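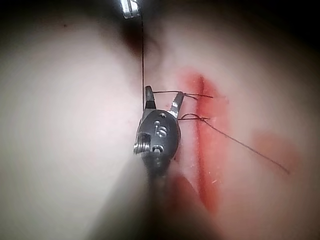

2 min read

Robot suturing at our training centre, what happens to the bench staff?

I work at a surgical skills centre in Ratemport. There are six of us on the bench side. We set up practice pads, cut the incisions, add the red, and put demonstration stitches in for the courses. We get through 300 pads in a busy month.

Management has brought in a two-arm system from Grirnodar and from December it will do most of the demonstration stitching. We have been told no jobs will go but that roles will "shift towards supervision". Has anyone been through this? What do you end up doing all day? I am 54 and good with my hands and not so good with screens.

Asked by Rupert Eder

2 answers

Answer 1 (accepted)

We went through it at Jistlow two years ago. Nobody was let go, but the job is different and you should ask about it now.

The stitching is the part you lose. Preparation stays with you, and there is more of it, as the pads have to be more alike than they did before. I used to cut by eye and now I use a guide. Thread has to be cut to length as well. A long tail on one stitch gets in the way of the next, and someone has to stop the run and trim it. 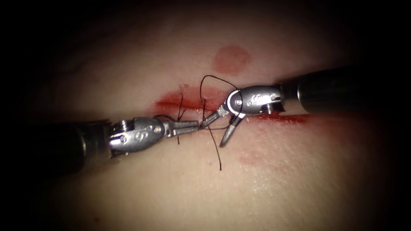 The other half of the day is watching. You sit at a monitor and log each stitch as good, loose or failed, and write a line about why. I found this more tiring than the bench. We started on two-hour turns and it was too long, so we got it down to 40 minutes and then swap. Get that in writing before December.

On screens, I wouldn't worry too much. The logging is a few buttons. The people who did best at it were the old hands, who could see a knot going wrong before it was pulled down. Two of the younger ones had never tied enough of them to know.

Things to ask your manager:

Who can stop the arms, and do you need permission?
Is the logging work on the same grade?
Will you still get bench time to keep your hand in? 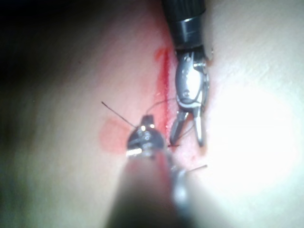
The last one matters most to me. We get one afternoon a fortnight for hand suturing and I had to push for it. Without it you are judging work you no longer do yourself.

Theresia Stöckli

Answer 2

Depends on the company. At Sutcliffe they said the same about supervision and then didn't replace anyone who left. Join a union if you haven't. Can't help with the medical side, ours was packing.

Comment from Rupert Eder: Thanks both. I asked about the grade and they are "looking into it". Will ask about stopping the arms next.

Was this page helpful? 119 people said yes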